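Okberg Celebrity News Reader: Set-Up Guide
Section 3. Taming Your Gossip Alerts

Out of the box, Okberg follows 50 famous people on your behalf, including several you will swear you have never heard of. Allow 10 minutes to fix this.

1. Open Settings and tap Who I Follow.

2. Clear the check mark next to anyone whose vacations do not concern you.

3. Tap Add a Name to put someone back. You will.

Note: Royal families are listed by household. Following one duke brings in his cousins, and there is no way to stop the cousins.

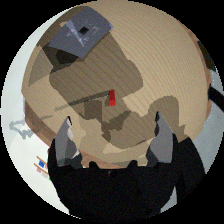 4. Under Sources, choose how much rumor you can stand. Confirmed Only is very quiet. Friends of Friends is the factory setting and sends up to 238 alerts in a bad week.

5. Turn on Merge Repeats. A single breakup reported by Liker and by the Quintana feed will then reach you once, with both versions of who left whom.

Caution: Do not select Unnamed Insider before bed. Alerts marked "Exclusive" ignore the Do Not Disturb setting until you complete step 7.

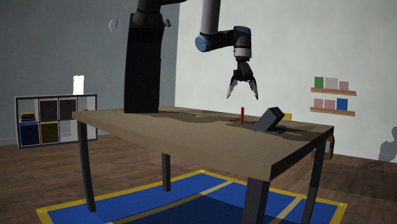
6. Pick an alert sound. Gasp is the default, and it is louder than you expect. If your phone vibrates as well, leave it well away from any edge while you test the sounds. A table with a thick wooden top, like the one shown, gives it plenty to buzz against, so lay a folded cloth underneath or switch vibration off.

7. Set Quiet Hours. Baby names and surprise weddings are held until morning. Award show alerts need their own switch, found under Red Carpet.

8. Tap Save. If the Vodudwood add-on is installed, restart the app or it will go on following everyone you just removed.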